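Speaker notes: Table linen for small halls
Pramden regional catering day, second talk of the morning
Mirta Vergara

Slide 1. Title

Say good morning, wait for the people at the urn to sit down. Introduce myself. I look after the linen store at Drimness, where we hire out cloths, napkins and skirting to halls, clubs and the odd wedding. We hold over 3,000 pieces. The talk is for people who run one hall and own one cupboard of cloths.

Questions at the end please, except about stains. Stains can come up whenever.

Slide 2. What goes wrong

Most of the calls I get are about size. Somebody has measured the table top, bought a cloth that size and forgotten the drop. The second most common call is about colour that doesn't match after a reorder. Third is creases.

Mention the Jara dinner. We sent out white cloths from two different dye lots (one was a cream white, one was a blue white) and under the hall lights it looked like half the room was dirty. My fault, I packed them at night.

Slide 3. Measuring

Top of the table plus the drop on both sides. Write it on the board.

For a trestle 70 cm wide, a cloth 155 cm wide gives a drop of 42.5 cm each side. That clears the knees and looks finished. For a buffet against a wall you can let it go to the floor on the front only and tuck the back.

Round tables: measure across the middle and add the drop twice. People add it once. Say it again.

If the corners of the table are rounded, a fitted cloth made for square corners will sag at each end. Use a loose one.

Slide 4. Fibre

Pass the samples around now. Ask for them back, I lost the heavy linen last time.

Cotton: absorbs spills, irons well, shrinks in the first few washes. Buy it oversized.
Polyester: comes out of the dryer nearly flat, doesn't soak anything up, so the spill runs into someone's lap.
Blend: what most of our customers hire. Fine for a community lunch.
Linen: lovely and a lot of work. Hortensia Palma does our pressing and she'll do linen damp or she won't do it at all.

Slide 5. Colour and light

White shows everything, but you can bleach it if it's cotton. Dark colours show lint and flour. Mid greys and oatmeals are the most forgiving under mixed lighting, and they don't fight with the crockery. Check your cloth in the hall itself with the lights on that you'll use at the event. Window light at ten in the morning tells you very little about seven at night.
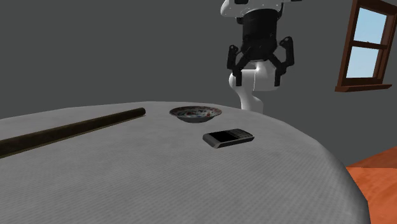 Whatever colour you settle on, buy the spares in the same order. I suggest 2 spare cloths for a small hall. Write the supplier's batch number on the hem tag with a laundry pen. Maximiliano Yáñez at Lotar will sort by batch if you ask him before he packs it, and he gets a bit short if you ask afterwards.

Slide 6. Storage

Roll them if you've got tubes. If you have to fold, fold in thirds and change the fold line each time, or the fibre wears through along the crease. Don't store in plastic. Don't store starched, the silverfish will find it. Keep the cupboard door open a crack over summer.

Put away clean and completely dry. Mildew spots don't come out of a blend. I've tried all the things you're about to suggest.

Slide 7. Stains

Red wine: blot, cold water, wash soon.
Gravy and butter: dish liquid before it goes in the machine.
Beetroot: soak overnight in oxygen bleach, check the label first.
Candle wax: freeze it, scrape it, then brown paper and a warm iron.
Turmeric: sunlight. Peg it out for a couple of days and it'll fade on its own.

If short of time, skip the wax.

Slide 8. Hire or buy

If you use cloths less than once a month, hire. If it's more than that, price up the laundry first, then decide. Ovidiu Nistor has a costing sheet on the table by the door and it's better than mine. He's left the washing column blank so you can put in your own power and water.

Slide 9. Questions

Yamila Henríquez has the microphone. Repeat each question for the back rows. Collect samples. Lunch is at half past twelve in the supper room, and the cloths in there are ours, so please use the coasters.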